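4.2 Clothing in and around the basket 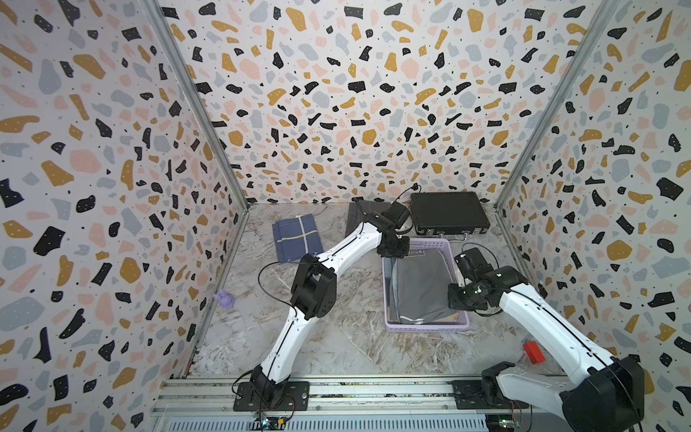
Figure 3. A dark gray garment in a slotted lavender basket, with folded cloth to the left and behind.

Baskets turned out to be the richest part of the whole study, and we were delighted by how much they showed us. Of the 2,454 layouts in the Novommont set, 400 have a garment inside a basket and folded items close by. Figure 3 is a favorite of ours. The garment lies loosely draped, its folds easy to see, and a white label shows near the top edge. The navy cloth beside the basket is folded, and its pale yellow-green stripes cross in a grid, so a reader can follow the layers by eye – a real gift when marking fold lines by hand.

Salehi and Rostami each marked 40 layouts on their own and then compared notes. They differed on only 2, both with dark fabric on dark fabric. Labels and stripes helped more than we had hoped: even a thin light stripe near a hem tells you which way a piece is lying. Plain gray items were harder, and we come back to them in Section 5. The Bakhtiari scale (loose, gathered, folded) was used throughout, with one change made in September – "draped" now counts as loose.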